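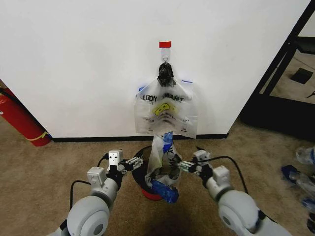 # Skodby 2 for two-arm bag handling: a long review from a small lab

I've been meaning to write up Skodby since the spring, and then version 2 came out and I had to start over with the whole thing, so please forgive the length. If you only want to know whether to try it: yes, if your robot has two arms and you care about floppy plastic, and probably no if you mostly move boxes and cups. The rest of this is for people who like the details (I always read those reviews to the end myself, usually with dinner going cold next to me).

## What it is

Skodby is a training recipe and a code release from the Wellberg group. You record people driving the arms through a task, you mark where the plastic is being held and by which gripper, and the method learns a policy that pays special attention to the moments when a hold changes. The first author is Tarek Benkirane, and the paper has the nice, plain writing style that I remember from an earlier talk of his. I read it on a train and hardly had to go back over anything, apart from the section on loss weights, which I still think could use a small worked example.

The idea behind it is pretty simple. Most imitation methods treat every part of a demonstration as equally worth learning. With a thin shopping bag that's a poor bargain, because long stretches of the motion are easy and then there's one short moment where a fingertip has to catch an edge of film that was lying flat a second earlier. Skodby gives those moments more weight in training and also shortens the action chunks near them, so the policy looks at the camera more often just when the bag is changing shape. Away from those moments the chunks get long again and the arms move smoothly.

The release comes with 1324 demonstrations, all of two-arm work with bags, film and wrappers. You can train on those alone, but you're meant to add your own on top, and I'd strongly encourage it.

## What we ran it on

Our setup is a pair of white arms with parallel grippers, working down at carpet level around a round red bin, with a camera up at head height looking over the arms. We hang one bag on a clear wall hook above the bin and put another in the bin itself. It's a homely sort of test bench, but I like it a lot, because a bag on a hook and a bag bunched up in a bin ask for very different things from the same policy. The hanging one has a handle you can aim for. The bunched one has nothing that looks the same from one try to the next, and you have to get hold of whichever fold is sticking up.

We ran two tasks. In the first, the arms take hold of the bag in the bin, lift it clear, and lay it on the carpet. In the second, they fit the bag around the rim as a liner, and oh, that one is hard! I'd guess most people have lost patience with it in their own kitchens.

## Getting it going

Installation was kinder than I expected. The dependencies are pinned, the config files have comments written by somebody who clearly had to answer a lot of mail about version one, and the sample run finished on the first try. I had set aside the whole afternoon and ended up spending most of it sweeping.

Marking up the holds is where your time goes. The authors suggest Neltton for this, and I'd go along with that. It lets you scrub through both wrist views together with the head view and tap a key when a gripper closes on plastic, and it writes the exact format Skodby wants. It does have one irritating habit of forgetting your key bindings whenever you open a new session, so I taped a note with the settings to my monitor. The note is still there.

A few things I wish I'd done from the start:

- Mark a hold when the plastic goes tight between the fingers. Marking it when the fingers close sounds like the same thing, but with thin film there can be a noticeable gap between those moments, and the policy learned to pull too early when I did it the lazy way.
- Leave the failed grabs in. The method makes good use of them so long as they're marked as failures.
- Check the head camera after every session. Ours had drooped a little and I fed it a whole batch of demonstrations with a tilted view before I noticed.
- Mind the cables. Ours loop across the carpet on either side, and I was much happier once I'd gotten used to looking at them before each run.

## How it did

The paper reports 74 percent success on the task closest to our first one, lifting a crumpled bag out of a bin. I don't have enough runs to argue with that number or to confirm it, and I'd be wary of anybody who claims to after a few weeks of trying. What I can say is that with the released demonstrations only, our arms reached for the right place nearly every time and then fumbled the grab far more often than I'd hoped. The fingers came in at a sensible angle, closed, and slid off. After I added 25 of our own demonstrations, the change was very plain to see, even to visitors who had no idea what they were supposed to be looking at. The second gripper started waiting for the first one. It held off until the bag had some tension in it and then came in from the side, and I'll admit I clapped.

For comparison I trained Bouzid on the same data. Bouzid has been our go-to for a long time and I'm fond of it. It trains faster, it needs no hold markings, and on rigid things I'd still pick it without a second thought. On bags it has a way of freezing when the film folds over itself, with both grippers hovering, and then drifting off to repeat the same motion over the same spot. Skodby did this too, but less, and it was better at breaking out of it. Benkirane's paper puts that down to the shorter chunks near a change of hold. I turned that part off for a few runs to see, and the hovering came back, so I'm inclined to believe him.

The liner task I'd call a partial success and leave it there. Getting the plastic over the near side of the rim went well. Getting it over the far side, while the near side stayed put, mostly didn't. The paper is open about this and lists it among the limits, with October given as the target for a follow-up dataset that has more rim work in it. I'll be first in line.

## Grumbles

There's no support for a single arm, and the code will let you start training on single-arm data before it complains, hours in. A check at the start would be a real kindness.

The policy also leans on printing more than I'd like. Our bags are translucent with lettering or blue markings on them, and when I swapped in plain ones with no print at all, the reaching got noticeably sloppier. The released set is full of printed shopping bags, so perhaps that's no surprise, but the paper doesn't mention it and I think it ought to. If your work involves clear film or packaging, record plenty of your own before you judge the method.

And then there's the tidiness question. I had moved stray plastic out of the way for my first sessions, and later got careless and let a pile of wrappers build up off to the side. Every so often an arm would begin to lean toward it. Nothing dramatic came of it – a little wander and then back to the bin – but if you're planning a demo for guests, pick up first.

## Who I'd recommend it to

Labs with two arms, a bit of patience for marking up data, and some reason to care about soft, thin, crinkly things. Students would do well with it too, as the code is short enough to read in a sitting and the part that matters lives in one file. If you're coming from Bouzid you can convert your old recordings with the script in the tools folder, though you'll still have to mark the holds by hand.

I'm keeping it on our arms through the fall and will add a note under this review once I've tried the new rim data. If you've had luck with plain bags, please write to me, and do say what lighting you used.

*Posted 7th September. Tested with Skodby version 2, default settings except where I've said otherwise.*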